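Brinavville Council Minutes – read me first

Hi, I'm Izzati Pangaribuan, and I put this collection together in the evenings after getting tired of scrolling through scanned PDFs to find out who voted for what. It covers the full meetings of the Brinavville town council, plus the planning and roads panels, typed up as plain text with a table of votes on the side. If you live in town, write for the local paper or just like arguing about parking, I hope you get some use out of it!

What's in the folder

There are 200 sets of minutes. Each one is a single text file named by panel and meeting number, so planning-031 is the thirty-first planning meeting in the run (the council's own numbering, not mine, and yes, it skips). Next to those you'll find votes.csv, with one row per councilor per recorded vote, and members.csv, which says who held which ward and when they came and went.

The columns in votes.csv are meeting, item, motion, councilor, ward, vote and note. The vote column takes one of five values: for, against, abstain, absent or declared. That last one means the councilor declared an interest and left the room before the vote. I kept it apart from absent because lumping them together makes a few careful people look lazy, and I got a very polite email from Councilor Haziq Sumampouw on that subject after the first version went out. He was right.

Where it came from

Everything up to the change of leadership was scanned from the paper binders in the town library. After that the clerk's office started posting files online, so the later ones are much cleaner. Tirta Liem did most of the scanning with me and typed the worst pages by hand – the roads panel apparently ran its printer dry for an entire winter. Hidayah Setiawan checked the vote table against the originals and found 24 mistakes, all mine, all fixed now.
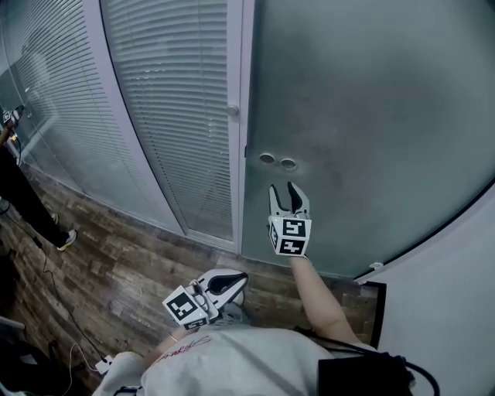
At the frosted glass door.

Names are the messiest part. Councilor Kovačević turns up in the minutes with both accents, with one accent, with none, and once as "Kovacevich". I've used Kovačević all the way through the vote table and left the spelling alone in the text files, so if you're searching the minutes themselves you'll want to try more than one version. Same goes for Kálmán Magyar, who is sometimes listed last name first.

Things to watch out for

Show-of-hands votes don't have names attached. If the minutes only say "carried" you'll get one row with the councilor field blank, and the tally (when there is one) in the note column. Please don't fill those in by guessing from party lines! Somebody did that for a chart about the Skurnen bridge closure and it went all over town before they took it down.

Ward boundaries moved once during the period. Harbor ward was split in 2 and the new names start at council-088. I haven't tried to map old wards onto new ones, and I'd be wary of any comparison that runs straight across that line.

A few meetings went into closed session. The files say so, and then they stop until the public part starts again. I don't have those pages and can't get them, so please don't write and ask.

Party labels are what each councilor ran under at their last election. Two people switched mid-term and I've put the switch in members.csv with the month, but the vote table doesn't carry party at all. You'll need to join the two yourself.

Known gaps

We're missing 7 meetings of the planning panel. The library's binder jumps straight over them and the clerk's office is still looking. Some attachments are missing too, mostly maps and the traffic counts that Dakeo did for the council when the bus lane was being argued over. The minutes mention them, but only the summary paragraph made it into the binder.

Using it

Do what you like with the vote table and my notes, just say where you got them. The minutes are the council's own words, so quote them as council minutes and not as me. If you're going to print something about a particular person, go back to the library and look at the page first. The binders are on the ground floor, and you don't need a library card to read them there.

Updates and corrections

I add new meetings once the council has approved the minutes, which usually means a wait of up to two months. The next batch should go in during June. If you spot a mistake, send me the file name and the item number along with what you think it should say, and I'll check it against the scan. Corrections go in changes.txt with the newest at the top.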